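Wie ein Roboter-Arbeitsplatz gepflegt wird

Wissen für Kinder -- Technikhaus Grurnmont

Roboter arbeiten in vielen Werkstätten und Laboren. Damit sie zuverlässig greifen können, müssen Menschen sie einrichten, prüfen und manchmal reparieren. In der Lernwerkstatt Stalness gibt es dafür einen festen Ablauf. Er gilt für jeden Arbeitsplatz mit zwei Roboterarmen.

Was gehört zu einem solchen Arbeitsplatz?

Ein Roboterarm besteht aus mehreren Gliedern. Zwischen den Gliedern sitzen Gelenke, und in jedem Gelenk steckt ein Motor. Am Ende des Arms befindet sich der Greifer. Er ist die Hand des Roboters. Hinzu kommt ein Computer, die Steuerung. Sie sendet den Motoren Befehle und bekommt von ihnen Nachrichten zurück, zum Beispiel: »Ich habe mich um 90 Grad gedreht.«

Wie beginnt die Prüfung?

Zuerst wird der Strom abgeschaltet. Erst danach dürfen die Fachleute den Arm berühren. Sie sehen sich die Kabel an und suchen nach Knicken und Rissen. Anschließend prüfen sie die Schrauben am Greifer. Eine Schraube, die sich gelockert hat, wird mit einem besonderen Schraubenschlüssel angezogen. Dieser knackt hörbar, sobald sie fest genug sitzt -- dann ist Schluss, denn zu fest ist auch nicht gut.

Danach werden die Finger des Greifers mit einem Tuch gereinigt. An staubigen Fingern rutschen glatte Gegenstände leicht ab.

Was bedeutet »Kalibrieren«?

Ein Roboter muss genau wissen, wo sich seine Hand befindet. Nach einer Reparatur kann sich dieser Wert ein wenig verschoben haben. Die Fachleute fahren den Arm deshalb an einen bekannten Punkt und vergleichen: Stimmt die Zahl im Computer mit dem wirklichen Ort überein? In Stalness darf der Unterschied höchstens 2 Millimeter betragen. Ist er größer, wird der Wert in der Steuerung berichtigt. Bei zwei Armen geschieht das zweimal und danach noch einmal gemeinsam, damit die Arme nicht zusammenstoßen.

Wozu dient der Tisch?

Auf dem Tisch stehen die Gegenstände, mit denen die Greifer üben oder arbeiten. Auch sie müssen am richtigen Platz sein. Vor dem Einschalten wird außerdem nachgesehen, ob zwischen den Armen Werkzeug liegen geblieben ist.

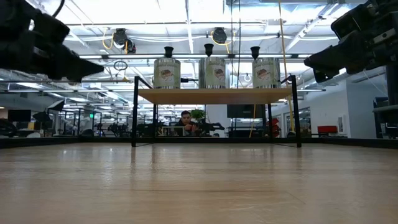 Zwei Greifer über der Tischplatte, dazwischen ein kleines Gestell mit drei Metalldosen.

Wann darf der Roboter wieder arbeiten?

Am Ende steht ein Probelauf. Die Arme bewegen sich dabei sehr langsam, und eine Person bleibt in der Nähe des Not-Halt-Knopfes. Das Ergebnis wird in das Wartungsbuch eingetragen. Die nächste große Prüfung findet im Februar statt.

Wörter zum Nachschlagen

Greifer: die »Hand« am Ende des Roboterarms
Steuerung: der Computer, der die Motoren lenkt
Wartung: regelmäßiges Prüfen und Pflegen einer Maschine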